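Home Products Hands Capture Kits Support Contact

Ikevex Capture Kit, Table Version
Posted November, by Conall Nic Giolla

Everything you need to start recording grasp examples on a table you already own. Hand, wrist bracket, cabling, recording software. You bring the arm and a laptop. If you don't have an arm yet, talk to us first, the bracket comes in two bolt patterns and swapping it later is a pain.

What it does: an operator drives the hand through a task, the kit logs joint positions, commands and head camera video on one clock, and you get an episode file at the end. Do that a lot. Then train on it.

Most of our customers are small teams sharing a room with other people's desks, so the kit is built for that. No cage of cameras, no special floor. Mark out your workspace with tape, divide it if you run two start areas, and keep the tape where it is for the whole set. Moving the tape halfway through is the number one reason we get sent data that wont train. 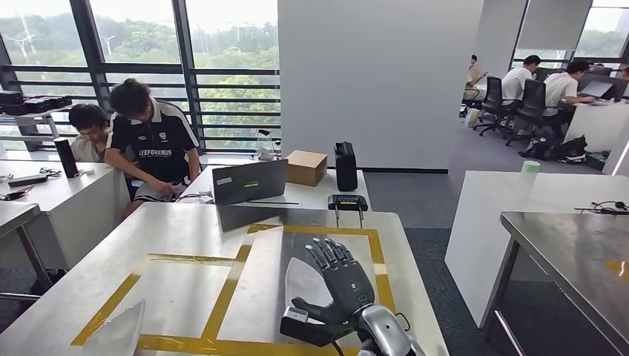 Background clutter is fine, by the way. People at desks, windows, changing daylight — leave it in. A policy trained on 300 clean episodes in front of a blank curtain tends to fall over the first time someone puts a chair in view. The Brulville team recorded 133 episodes in their normal office and got a usable pick on the first training run. Clear plastic and shiny objects are harder, plan on more examples for those.

In the kit
- Five-fingered hand, right. Left hand is a seperate order
- Wrist bracket and bolts
- Main cable plus one spare
- Plollar recorder license, one seat
- Roll of yellow tape (yes really)
- Printed setup sheet

Specs
Log rate: 72 samples per second, all joints
Episode length: up to 53 seconds before the recorder splits the file. Longer episodes get stitched on export
Export: one folder per episode, video plus plain table of joint values

Bad episodes: mark them with the foot pedal or in the review screen. Don't delete them. Failed grasps are worth keeping in their own folder, some training setups use them.

Lead time depends on the hand, ask before you promise anyone a date. Returns OK if the hand hasn't been powered on. Questions about arm fit go to Conall, include a picture of your flange.

Related items
Lynch Foot Pedal
Left Hand for Capture Kit
Plollar Extra Seat
Spare Finger Set
Bracket Swap Guide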